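# About Firkerum

Firkerum collects examples of everyday hand work, so that a learning system can study them. We are a small company in Jernivwood, with two rooms above a key cutter and a shared kitchen at the end of the hall. The people who buy our examples are teams who train robot arms. We do not build arms and we do not train models. Our work is the part before, and we like this part.

The company was started by Uyên Sầm, who was earlier a packing supervisor and spent many years teaching new staff how to fold, close, sort and stack. She noticed that a written instruction was never enough for a new person. They wanted to see the same thing done again, by another pair of hands, with a slightly different box. When she read that machines learn from demonstrations in a similar way, she rented the first room and bought two hand-held grippers.

## What we collect

One example, which we call an episode, is one short task from start to finish. A person holds a gripper in the hand like a tool and does the task with its two fingers, and the camera on the gripper records what passes in front of it. Most of our tasks are small. Pick up a bottle and set it upright. Put a sock with the other sock. Move a tube of cream from one side to the other without squeezing it. A task must have a clear end, and the person must be able to say in one sentence what it was.

We record in ordinary homes, on the surfaces that people have, with the things that people have. A medicine bottle is a very good object for us. It is light, it falls easily, and the cap is a different width from the body, so the fingers must be placed with care. Small bottles such as vitamin B1 tablets are on our list beside medicine boxes, tubes and foil packets. The larger things standing behind stay where they are: a milk carton, a power strip, a cardboard box on its side. The system must learn to find the bottle among them.
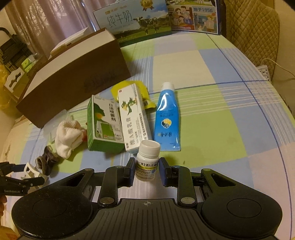

## How a session goes

A session is 2 hours, with a break in the middle. We arrive with the grippers already charged and we ask the household which place they want to give us. Sometimes it is the kitchen, sometimes a bed or a low table. We do not bring our own cloth or lamps, and we do not ask anybody to tidy.

1. The collector chooses the objects together with the household. Anything with a private name or address on it goes out of view first.
2. We record three test episodes and look at them on the laptop. If the fingers are hidden by the wrist or by a sleeve, we change the way of holding.
3. The collector works through the task list, and moves the objects a little between one episode and the next.
4. After the break, the second person takes the gripper. Two people do not pick up a glove in the same way, and we want both ways.
5. All things go back to their place, and the household receives the payment before we leave.

Our list is kept in Driminon, the program we wrote for ourselves. It shows the next task on a phone in large letters and lets the collector mark an episode as good, doubtful or failed. In the beginning we deleted the failed ones. Now we keep them with their mark, and several customers ask for them specially.

## Soft things and flat things

For the first year we offered mostly boxes and bottles. A customer then wrote to us that her arm could tidy a medicine shelf but could not pick up a hair tie. She was right to complain, and we added the part of our catalogue that we are now most proud of -- cloth, knitting, elastic and thin plastic.

These objects are slower. A box has corners, and the collector can see at once where the fingers should go. A knit glove lying flat has no good place to hold, and every collector finds a different one. Some take the cuff, some pinch the middle so it rises like a small tent. A velvet scrunchie is easier because it is ruffled and gives the fingers something to close on. A clear plastic lid is the hardest of these three, for its surface shines and the rim is low against the table.
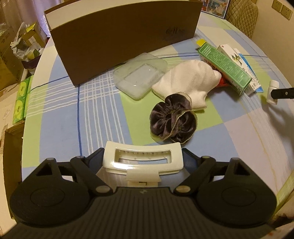

For soft objects we ask for more episodes than for hard ones, and we ask the collector to let the object fall in a natural way before each new start. It is tempting to lay it nicely. We had to practise not doing this. Uyên still checks the first episodes of each new collector herself, and her most frequent comment is "too neat".

We also write down which finger pads were on the gripper that day. Pads become smooth with use, and a smooth pad changes how strongly a person squeezes. We change them after 800 episodes, even when they still look good to the eye.

## Some numbers, for those who ask

- 54 households are on our visiting list, most of them in Jernivwood and the villages along the river.
- 495 tasks are in the present Driminon list, each with its sentence and its clear end.
- Every episode is watched by one person other than the collector before it is delivered.

## Homes and privacy

People let us into their bedrooms and kitchens, and we try to deserve it. Before a session we send a plain letter of one page that says what the camera records, who will receive the recordings and how long we keep them. No sound is recorded. Faces are removed if they enter the view, and the episode is dropped when this cannot be done well. A household can write to us at any time and ask to be taken out, and they do not need to give a reason.

Labels on medicine are a question that comes often. We record only packages that are sold in general form, with no pharmacy sticker. If a person would prefer that no medicine is recorded at all, there are plenty of socks in the world.

## The people

We are six. Four are collectors, one looks after Driminon and the storage, and Uyên does the rest, including the coffee orders and the tax. None of the collectors has a background in robotics. Two worked in aged care, one was a tailor, and one came to us directly from school and has the steadiest hands of all of us.

Carretero, the repair workshop behind our building, looks after our grippers. When a joint screw becomes loose or a finger does not close in the centre, we take the gripper across the yard in the morning and have it back in the afternoon. In May they made us a set of carrying cases with grey foam inside, and we have not had a bent finger on the road from that time.

## Working with us

If you train an arm and would like a sample, write to us with the tasks you have in mind and the kind of gripper you use. We answer all letters, but in the mornings we are usually out on a visit -- so please expect our reply after lunch. If you live near Jernivwood and would like to be a household, you can ring the bell marked Firkerum, second floor, and take the one-page letter home to read.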